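The Yellow Bowl

Leonor Amaral had sold kitchen things for most of her life, and when the shop on Mateos Street closed she took home what was left on the bottom shelf. It was plastic, mostly. Bowls and measuring cups in colors that had gone out of style and then come back without anyone telling her in time.

Her nephew Eduardo drove over on a Saturday to help her sort it.

"You kept all this?" he said.

"The metal ones sold. These didn't."

He carried the boxes in from the hall, 3 of them, and put them by the window. She had already cleared the table. She had a pad of paper and a pen, and she had written Keep at the top of one page and Graça at the top of the next. Graça Vieira ran the school kitchen two blocks over and had said she would take anything that could go through a dishwasher.

Eduardo took the things out and Leonor told him where to put them. The first box went quickly. Lids without bottoms went in the trash, and so did a colander with a crack in it. She held up a green scoop for a while and then gave it to Graça's pile.

"What's wrong with that one?" he asked.

"Nothing's wrong with it. I have a scoop."

In the second box was a yellow bowl with a wide rim. Leonor wiped it with the dish towel and set it down at the end of the table, away from the others.

"Keep?" said Eduardo. He had the pen.

"Don't write anything yet."

He waited. She went to put the kettle on and came back.

"Your uncle used to mix the pancakes in one like that," she said. "At the lake. We took it from the shop the first summer and I never paid for it, and it was my own shop, so I don't know who I would have paid. He burned the bottom of it. He put it on the stove ring while it was still warm."

"This one isn't burned."

"No. I threw the burned one out. I was angry with him about it for two days."

Eduardo looked at the bowl. He was thirty and didn't cook. He lived over a dentist's office with a man named Genji Ebihara, who did all the cooking and had good knives and, as far as Eduardo knew, no bowls this color.

"You could make pancakes in it," he said.

"For who? I eat toast."

The kettle started up and she went to see to it. He heard her get out the cups, then the sugar. He turned the page on the pad and wrote yellow bowl under Keep, in small letters, and turned it back.

They did the third box after tea. By four o'clock Graça's things were packed in newspaper and the trash was tied up by the door. Leonor read over the lists with her glasses pushed up on her forehead, holding the pad close to her face. She got to the yellow bowl and stopped, and he thought she was going to cross it out.

"You spelled yellow with one L," she said.

She fixed it. Then she asked him what time Genji got up on Sundays, and whether he liked his pancakes thick or thin.
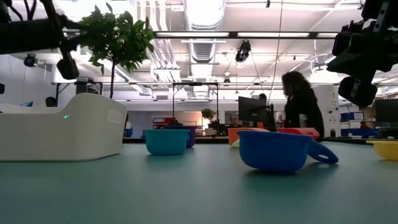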